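The Grip That Wouldn't Let Go

A laundry-folding project in Flevthorpe lost most of June to one bad pin. What the crew there found should worry anybody who puts a soft-goods gripper near a person's hands.

The first sign was a noise. A click, then nothing. The gripper had closed on the hem of a sweater, the release command went out, and the fingers stayed shut. The motor thought it had opened them. The log said open. The sweater said otherwise.

It was a Friday, late, the worst time for anything. The operator on shift did what most people would do - reached in and tugged at the cloth. The fingers came free all at once and snapped back against her knuckles. A bruise, no blood. She finished the shift and filled out the form on Monday.

That form is the reason there is a story. Hemico, the small company that runs the folding project, had been collecting handling runs in bedrooms and spare rooms for months. Beds, mostly. Beds are where people really fold things, and they are awful for machines: the surface sinks, the sheet drags along with the garment, a sleeve goes under and takes a corner of bedding with it. Everybody at the company expected trouble from the cloth. Trouble from the hardware was supposed to be over.

The tool is called the Jemal. Two fingers, each a set of linked bars on pivot pins, each with a textured pad on the inside. The linkage keeps the pads facing each other as they close. Simple, cheap, easy to fix at a kitchen table. One version goes on an arm. The other is carried by hand, so a person can do the folding while the tool records how it was done. Same fingers on both.

After the bruise, Hemico pulled the log for every run made with that tool and went looking for other times the fingers had been told to open and hadn't. They went through 137 runs. They found 11 sticks. Ten had cleared on their own within a second or so and been written off as cloth catching on the pad. Number 11 was the Friday one.

So, cloth catching on the pad. Good theory. Wrong, but good. The team swapped pads, then swapped them again for a softer kind. The sticks kept coming. Next they blamed the motor, and lost a week to that. A new motor stuck on its second day.

The answer was in the pivots. One pin had worn a shallow groove in itself, and lint had packed into the groove. Knitwear sheds. So do blankets, so do pets, and a linkage that opens and shuts over bedding all day takes in plenty of it. The lint soaked up the oil and set into a sort of felt washer. Most of the time the joint pushed through it. Sometimes, near full close, it didnt. The motor wound up against the jam, the bars flexed a little, and all of that force sat there waiting for somebody to give the cloth a tug.

Why didn't the software catch it? The position sensor is on the motor and not on the fingers. If the bars flex, the motor can turn most of its travel while the pads hardly move. The computer sees a normal opening. Anyone in the room sees a closed grip.

Bokgate, the workshop that makes the pins, had already changed the finish once, back in the spring, to save on cost. Hemico says it wasn't told. Bokgate says the change was on the parts sheet. Both may be right. The sheet runs to six pages and the note is on the last one.

The fix is dull. Harder pins. Dry lubricant in place of oil. A second sensor out at the finger, so the log can't say open when the grip is shut. And a rule, printed and taped inside the lid of every case: power off before hands go in. That rule existed before. It was in the manual.

Work started up again with ribbed knits, one of the worst kinds for shedding, and the thick folded bundles that had given the old fingers so much greif. 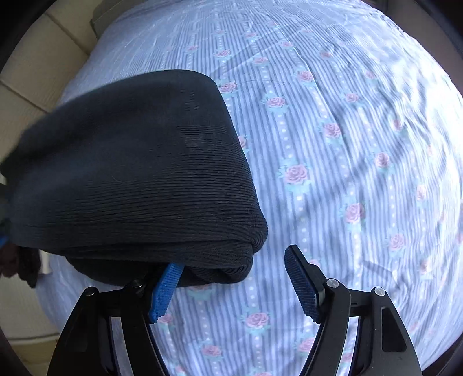

The Jemal's two fingers at a folded dark garment on a rose-print sheet. The pivot pins sit beside the ridged pads and on the outer bars.

The pins now get checked at the end of every day, with a bright lamp and a dry brush. Ten minutes a tool. Operators grumble, then do it. The brush comes up gray more often than anyone would like.

There is still an argument about the arm version. Hand-held, a stuck grip is a bruise and a form. On an arm, with more motor behind it and nobody's wrist to feel the click, it could be a finger. Hemico has left the arm switched off until the second sensor is fitted on both sides. The parts are due this month. Bokgate is making the pins again, with the old finish, and this time the note is on page one.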